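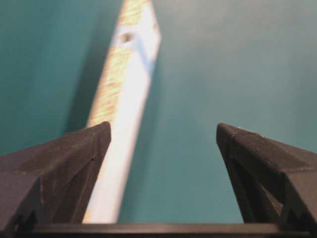
Neltmont School Climate Survey, data card

Student and staff answers on safety, discipline and belonging in 44 middle schools. Collected in May, released 2025-09-03. Maintained by Heikki Valtonen.

Files
students.csv – one row per student, grades 6 to 8
staff.csv – one row per adult, teaching or not
schools.csv – district, enrollment band, counselor hours

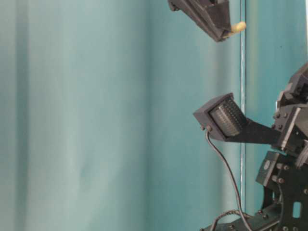
Answers run from 1 (never) to 5 (always). Blank means skipped; 9 means the page was missing from the booklet. Join on school_id.

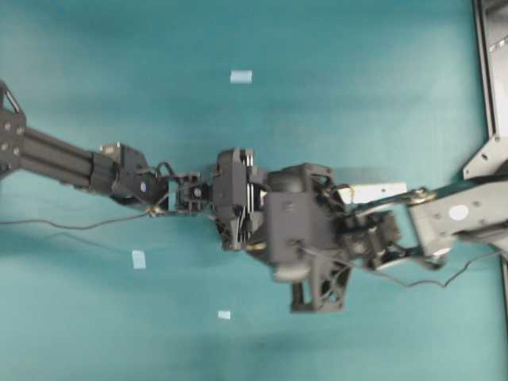
Arm and hand over a teal tabletop

Known problems
Torkgate gave the survey 2 weeks late. Hustia left out the suspension items. Bakilana schools with enrollment over 1,000 sampled by homeroom, so use the weights.
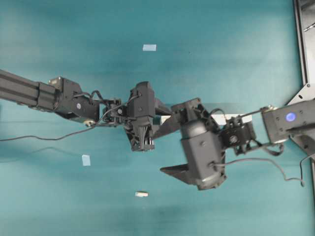
Two black arms, grippers nearly touching

Do not try to identify schools or students.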